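# Dundberg, Run 2484

Przemysław Baran kept the kitchen in the garage. It existed on the second monitor, next to the drill press, and it had better countertops than the one in the house.

The real arm was bolted to a workbench made from two doors. It had no wrist yet. The wrist was due in January from a supplier called Ninidlow, and until it came he ran the cooking task in simulation, on a scheduler he had written himself and named Dundberg. The scheduler took a task file, loaded the room, stepped the controller and wrote a log. When a run ended badly it wrote a longer log.

The task for run 2484 was the pot. The arm had to approach the cooktop, close the gripper on the rim, and hold for 3 seconds without tipping the contents. He had set the liquid up as a rigid body with a flat top. It did not slosh. His sister Mabuza, named by a father who liked maps, had pointed out that soup which did not slosh was not much of a test. He had written this down under known limits and continued.

He started the run at 9:40 in the evening and turned the space heater toward his feet. The log scrolled. Joint two reported a small overshoot and corrected. He saved the views as they came up, one from each side of the counter and one from the gripper, and pasted them into the build notes under the parameter table.
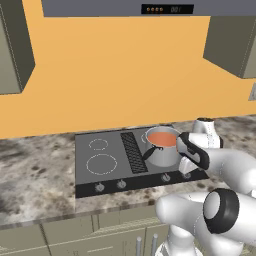
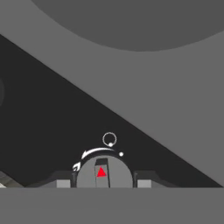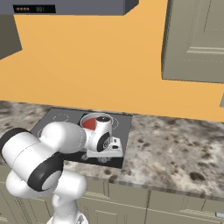
*Run 2484, rendered views. The second is from the gripper.*

The gripper view was the one he did not like. It was nearly all flat gray and black, and the only color in it was a red triangle. The controller had to find the pot from that view once the side cameras were switched off, and the side cameras had to be switched off, as the garage had one camera and he did not intend to buy more.

He opened the error plot. The position estimate was good until the last part of the approach, then it stepped sideways by the width of a finger pad and stayed there. He ran the same seed again and got the same step in the same place. That was useful. A fault that repeated could be cornered.

He tried the obvious things first. He halved the approach speed. He widened the search window. He turned off the filter he had added in the fall and had never trusted. The step remained. At 11:15 he found that the camera offset in the task file was given in the frame of the old gripper, the one he had drawn before he ordered the Dirkum fingers. The new fingers were longer. The camera had stayed where it was in the file, and the pads had moved.

He changed one line.

```
cam_offset_z: 202 # was set for old fingers, see notes
```

Then he deleted the comment, wrote a better one, and queued the run again.

Mabuza came in through the side door at half past eleven to borrow the long ladder. She had a key. She looked at the monitor for a while with her coat on.

"What is it making?"

"Nothing. It's a grasp test."

"It's red."

"The default was blue," he said. "I changed it."

She considered this and went to get the ladder, which was behind the compressor. He held the door for her and came back to a finished log. The step was gone from the plot. A new warning had appeared lower down, from the elbow, concerning a torque limit he had copied out of a data sheet for a different motor. He read it through to the end and opened the motor folder.

The bench arm stood where it always stood, with a freezer bag taped over the open flange to keep out the dust. He measured the flange once more while the folder loaded. The number agreed with the drawing. He wrote it in the notes anyway, with the time, and under it he wrote the next three things to check:

- elbow torque limit, correct motor
- camera bracket, real one, measure from the pads
- liquid

He crossed out the third item. Then he wrote it again, a little smaller, and switched off the heater.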